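About Graltetby

Graltetby is a small research group working on how robots learn to handle everyday objects. We are based in Prirkdale and share a building with Stornness, a machine shop that makes some of our parts. Gonzalo Carrasco started the group and still runs it.

What we study

Our main subject is learning from demonstration. A person does a task with hand-held grippers, one in each hand, and the recorded motion is used to train a policy for a two-armed robot. We want to know how much the place of recording matters. Most of our comparisons put demonstrations made on a lab bench against demonstrations made in homes, with the same objects and the same number of recordings.

Results so far

Our first policy, Esteban, was trained in two versions. Each version was given 100 trials of picking up an object from a soft surface it had not met in training. The bench version completed 33. The version trained on home recordings completed 70. When we added recordings in which the object starts in many different positions, the count rose to 81.

Shiny metal is still hard for us. Reflections change with every small movement of the gripper, and the policy sometimes closes too early. Patterned fabric makes this worse. We are working on both, and we publish failed trials along with successful ones.

How we work

Demonstrators get a short task sheet and choose their own way of doing the task. We do not correct their style. Recordings are checked by a second member of the group before they go into training.
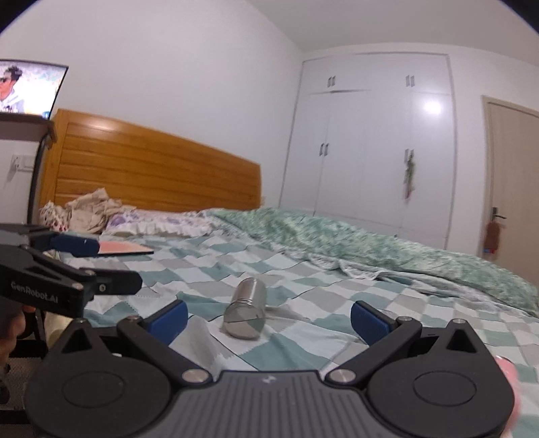

A metal object on a checkered sheet, with two grippers at the bed.
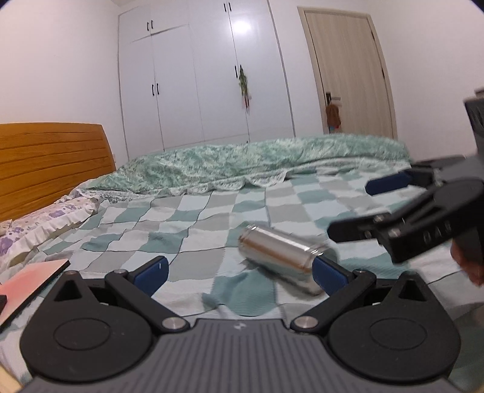
Why do you use two grippers when one could pick up most small objects?

Many household tasks need one hand to hold and the other to move, and a policy trained only on one-handed motion has no examples of that to learn from.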